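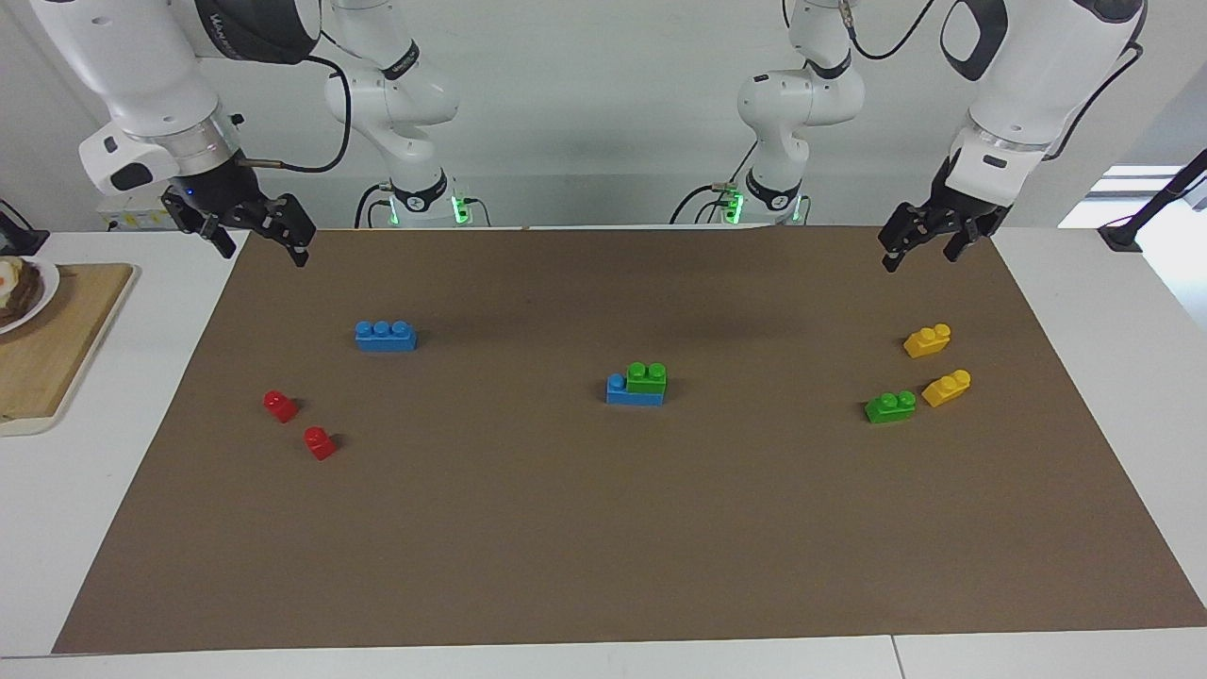

April 3, 2026

Up at 5:40 to finish the seed trays before breakfast. The Budach tomatoes have finally put out their second leaves, all except the back row, which I think got too much water when the saucer overflowed. I moved them to the south window and put the peppers where they had been. The peppers look the same as they did last week.

Cold again. The thermometer on the porch said 34 when I took the compost out. I had planned to plant the onion sets today but the ground in the lower bed is still like wet clay pie, and when I squeezed a handful it held its shape. My grandmother's rule was to wait if it held, so I waited. The upper bed is drier and I got one row of peas in along the fence, then ran out of twine and had to stop.

Drove to Stellthorpe for the twine. The hardware store there has moved its garden things to the front and raised the prices on most of them. Twine, a new hose washer, two bags of potting mix and a packet of Layug beans came to $76, more than I meant to spend. I almost put one of the bags back. The Layug beans are a pole type I have not grown before. The packet says they can stand a cool spring, and we will see about that. I last grew pole beans in the year the fence came down, and after that I stuck with the bush kind out of laziness.

The road out past Vedlow is down to one lane at the bridge. I sat there long enough to eat my sandwich. The river is high and brown and there was a whole tree stuck against the middle pier, roots and all. A man in the truck ahead got out to look at it and then got back in. When I bought this house in 2000 they were already talking about replacing that bridge.

The car turned over 2783 on the trip meter as I came up the driveway. I reset it at New Year, so that is all the driving I have done since then, and most of it was to the dentist. I wrote it down in the glove box notebook with the gas. The front left tire is low again. I put air in it and will look at it on my next trip out, and if it has gone down by then I will have to take it in.

Lunch late on account of the sandwich. Finished the lentil soup, which had gotten thick enough to stand a spoon in, and thinned it with the water from the potatoes. It needed salt. I have one more container of it in the freezer and after that I would like not to see lentils until fall.
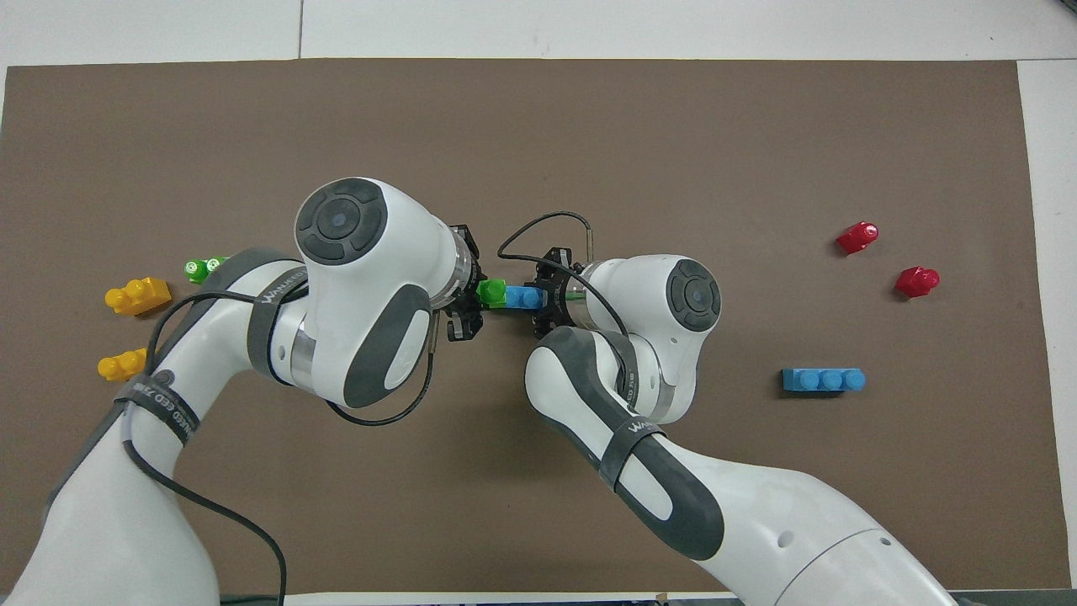

After lunch I went back out and strung the pea fence. I used the new twine doubled at the top and single below. The old staples are rusting and two of them snapped when I pulled on them, so I wrapped the twine around the posts there and tied it off. It is not pretty but peas don't weigh much. I put the leftover row cover on top of the lettuce and held it down with bricks from the pile behind the shed. There was a toad under the third brick, and I left that one where it was and used a rock.

Then the rain started, so I came in and did the bills. The electric is up. The water is the same. I still can't find the property tax stub, and I have been through the desk drawer and the blue folder twice. It may be in with the insurance papers, which are upstairs, and I did not feel like going upstairs.

Read for around an hour in the chair by the stove. I am most of the way through the book on canals and have reached the part about locks, where there are a lot of diagrams. I skipped some. The author spends a whole chapter on a strike over horse feed and it was the best chapter so far.

Supper was eggs and the last of the bread. I set a new loaf to rise overnight in the cold pantry, with a little less yeast than last time, when it climbed over the side of the bowl and stuck to the towel. I used the rye flour from the bottom of the bin and half white.

My knee is stiff from kneeling at the fence. I should use the foam pad. It is hanging on its nail in the shed and I walk past it every time.

The rain stopped at dark and it has cleared, so there may be frost. I went out with the flashlight and pulled the cover over the early spinach too, and brought the rosemary in and set it on the washing machine. The sky was very clear to the north. I could hear the frogs down in the ditch, the first I have heard this April.

To do tomorrow: tire, tax stub, bake the bread before nine, start the Layug beans in the deep pots, see whether the lower bed has drained any.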